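Checking a garment-picking result before you believe it

The Etlow method promises a policy that picks clothes off a floor after 200 demonstrations. Maybe it does. Before you quote the number, run these checks on your own setup. You'll need one arm, a wrist camera and 80 spare trials.

Step 1. Freeze the weights. If you retrain between trials, you are testing your patience.

Step 2. Write down what counts as a pick before you start. We use this: the garment clears the floor and stays up for 6 seconds. The Etlow write-up never says, and I would like to know why.

Step 3. Go through the wrist video at full speed. Dark cloth is where I'd look first. Edges smear when things move, and a success detector tuned on sharp stills may score whatever it likes. 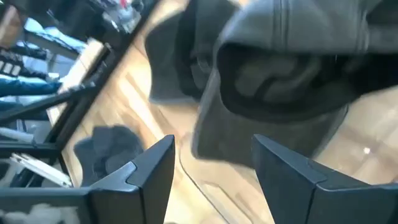
Wrist view, gripper open. The gray hooded garment is blurred, with a smaller dark gray piece of fabric on the wood floor.

Step 4. Score every clip by hand, then compare with the detector. On our Woller arm the two disagreed often enough that I stopped trusting the automatic score — and that was with good light.

Step 5. Repeat with clothes the policy has never seen. Report both rates, failures included.

Last updated 26 March 2019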